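Notes for the Okham book launch, 12/11/2021
Read from the printed copy. Do not improvise, remember Amano.

OPENING
Thank Hiba Boutros for the room and for the wine, in that order. Wait for the people at the back to find a chair. They will take their time.

Say who I am. I translated the thing. The author is Marwan Moussa, sitting over there pretending to read his own jacket copy. He'll speak after me and he'll be shorter and funnier, so please save your stamina.

WHAT THE BOOK IS
Prirnolik is a novel about a ferry town that loses its ferry. It came out first in an edition of 200 and sat in a cupboard for 2 years. Marwan's aunt bought 35 of them. (Pause. He'll object. Let him.) 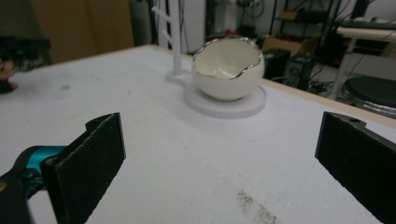

Photo: Nisreen Boutros

Then Beverley Birkett at Okham read a chapter in a magazine with a very small readership, and wrote to ask whether there was any more. There were 200 pages more. She has been paying for that question ever since.

ON TRANSLATING IT
People ask what the hardest word was. They want something lovely and untranslatable about the sea. It was "shed". Marwan has four words for shed and he means something different by each of them, mostly to do with who is allowed inside.

I sent him long emails about this. He replied "yes". I sent a longer email asking which part he was saying yes to. He replied "the sheds".

Mention Dong-geon Noh, who edited the English and took out every semicolon I was proud of. He was right about most of them. I have put two back in these notes for my own comfort; there's one; and there's the other.

READING
Page 61, from "The timetable was still up" to the end of the chapter. Slow down for the letter from the harbour office. Skip the bit with the goat, it needs a run-up.

Drink of water here.

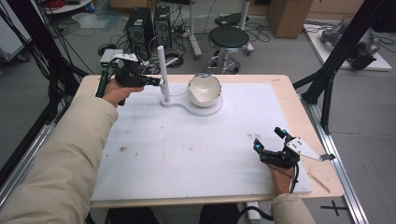
QUESTIONS
Marwan takes anything about his childhood. I take grammar. If somebody asks whether the ferry is a metaphor, hand over to Beverley.

If it goes quiet, ask Marwan about the Emov reading and the fire alarm.

CLOSE
Books are on the table by the door, cash or card. Marwan will sign them. I'll sign them too if asked, and will try to look surprised. The second novel is due from me in December, so please don't bring it up.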